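Manipulation project, third-year mechatronics, team Nandgate. Progress thread. Mon 18 May

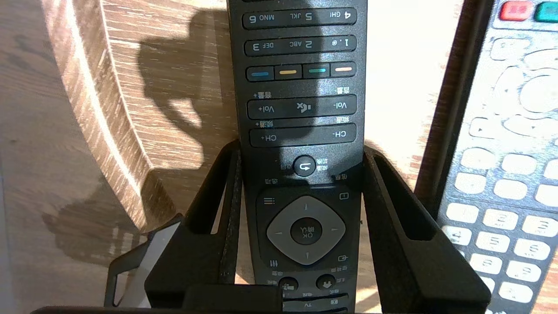

Wrist camera view. TV remote in the fingers, held by its lower half, labels inverted.

1/ Task set by the unit: pick up a household object, reorient it, place it in a marked slot. Our object class is remotes. The other groups drew mugs and cutlery. We have not been offered a swap.

2/ Software is in two parts. Twal does pose estimation from the wrist camera. Grotard plans the grasp and the wrist rotation. They talk over one socket and disagree about units, which cost us most of a Tuesday. Everything is in millimetres now.

3/ Orientation is the hard bit. A remote outline is close to symmetric end to end, so the contour alone gives two candidate poses 180 degrees apart. Twal picked the wrong one often enough that we stopped trusting it.

4/ Fix: use the printed face. The colour keys are a good cue on this model. They sit as a strip of thin bars between the number rows and the volume rocker, so once you find the strip and the big grey directional pad you know which end is which. No text recognition required.

5/ Limits of that fix: it needs colour keys. The grey remote at far right has a red and a green button at the top instead, then a ring, then the keypad. Different layout, different rule. We are writing a small lookup per model, which is ugly but passes the marking rubric.

6/ Lighting. Direct sun on the bench puts highlights on the black buttons and hard shadows on the wood grain. Segmentation picks up shadow edges as object edges. We tried fixed exposure first, then a background mask. The mask helped more. Blinds would help most, but the demo room has none so there is no point tuning for them.

7/ Training set for the key detector is 300 labelled crops. Karlijn Jansen did the labelling and wrote the checker that catches flipped boxes. It found 9 of mine. I have since been moved to cable management.

8/ Grip force: start low, step up until the slip check passes, stop. Our first version started high and pressed the volume rocker. Harmless with the batteries out, but the rubric deducts for "unintended actuation" so the grasp point moved down the body.

9/ Still open:
- regrasp when the remote starts face down
- socket timeout after a long plan
- calibration drift between sessions, source unknown

10/ Next is the interim demo against team Dulus, same bench, 2 attempts each. Final assessment is in August. Code goes public after marks are released, not before, so please stop asking in the replies.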